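Fuvthorpe Kitchen Words

Hello! I've been collecting the words people in Fuvthorpe use for everyday kitchen things, and this folder is where they've ended up. It began as a list on the back of an envelope and got a bit out of hand.

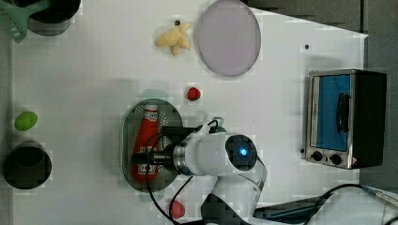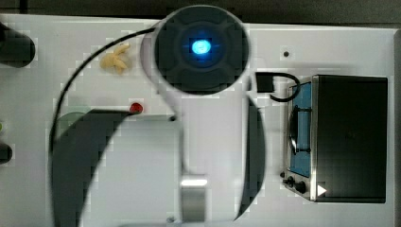
What you get is 2 files. words.csv has one row per word, with the meaning, who gave it to me and how they spelt it (I've left every spelling alone, even the ones I argued with). notes.txt is my own rambling, mostly from long chats with Oldřich Hrubý and Svetozár Kolář, who can't agree on what a colander is called and probably never will.

So far 31 people have sent words in. Nearly all of them are over 40, so if you're younger and you grew up here, please write to me! I'd love to know whether anyone still says "drorkine" for the crust left in a pan of porridge.

Things to watch out for:

- 8 words have no meaning filled in. I've heard them said but couldn't get a straight answer.
- The "heard" column is my guess at the sound, written the way I'd say it - I'm no expert.
- Accents in names go funny if your spreadsheet doesn't open the file as UTF-8.
- Boris Havlíček's words are marked BH and came by letter, so I never heard him say them.

Use it for whatever you like, just say where you got it. Radomír Trnka is checking the bread words and I'll put his fixes in during September.

Last changed 1 August 2026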